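Vatwood Opens Its Second Hull Line at Pivville 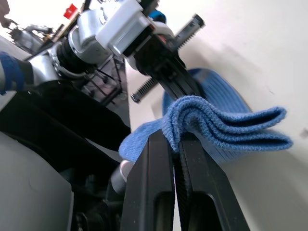 A folded blue microfiber cloth.

The Vatwood plant at Pivville has begun work on a second assembly line for the Hultum, the eight-wheeled troop carrier ordered by the army as a replacement for its oldest tracked vehicles. I attended the opening in July and set down my notes for readers who follow the program.

Each hull arrives from the Papadakis works as a welded shell, already primed. It then passes through 10 stations. The driveline and suspension are fitted at the first four, the wiring harness and cooling system at the next three, and the remaining stations are reserved for seats, hatches, radio mounts and final inspection. A vehicle stays on the line for 20 working days. Management expects this period to become shorter as the crews gain experience, although no target has been published.

The new line employs 140 people, many of them transferred from the truck repair shop on the same site. Training is conducted on two early hulls that will not enter service. Every vehicle must complete a road and cross-country trial of 2,000 kilometers before acceptance, a requirement that was written into the contract after the prototypes showed uneven wear in the steering linkage.

Two matters remain open. The remote weapon station has been approved for the command version only, and the ambulance version still awaits a decision on the height of its rear compartment. Vatwood has stated that the hull can accept either roof without changes to the line.

I will return to the ambulance version in a separate post once the army has released the revised drawings.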